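Desk corner update! I've been moving the study round all February and I think it's finally getting there.

The white standing desk was the best decision. Rounded corners, so no more bruised hips, and it tucks in nicely by the boxed-in column.
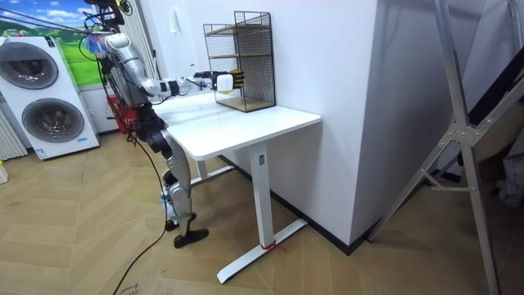

And the little mesh rack, I love it! Black grid, two tiers, gold bits. All the small stuff that used to wander across my desk is going in there.

Next up: a lamp. Lino Sorrentino swears by his Stonari one. Any others I should look at?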